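Project Report: Evening Wear Hire at Vello, Module Fashion Retail and Services

3. Background of the shop

Vello is a small shop for evening and wedding clothes in the old part of Daltlow. It was opened in 1972 as a tailor's workshop and only later began to lend dresses for one night or for a weekend. Today the hire is the bigger part of the business, and the tailoring is mostly small changes, such as a shorter hem or a new zip.

My question was how customers choose between hiring and buying a dress for a formal event. I spent eight afternoons in the shop in May and gave a short paper form to each customer who agreed. I received 125 forms back. Some were not complete, but I kept them when the main question was answered.

4. Handling of fabric

Evening fabrics need more care than daily clothes. Satin shows every fold, and a light colour shows every touch of make-up. The shop sends its hired dresses to the cleaning firm Cloltska after each use, and they come back in long cotton bags.
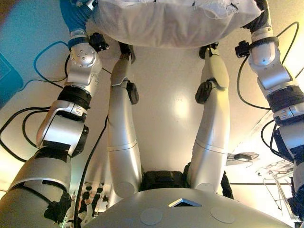 Fig. 2. Off-white fabric between two robotic arms.

According to the shop, cleaning is the largest cost of one hire — larger than the rent of the space when it is divided between the dresses. For this reason very pale dresses have a higher price, and customers do not always understand it.

5. Results

Most customers who hired said that they would wear the dress only once. Price came second, which surprised me, as I had expected it to be first. Customers who bought spoke more about the fit. Several of them wrote that a hired dress "is never really yours in the shoulders".

The Kakakhel line, with its heavy embroidery, was almost always hired and almost never bought. Plain black dresses were the opposite.

6. Limits of the work

The forms come from one shop and one month, when many people prepare for summer weddings. I did not ask about age, and I regret this now. My translation of some answers may also have lost a part of the meaning — I have put the original sentences in Appendix B.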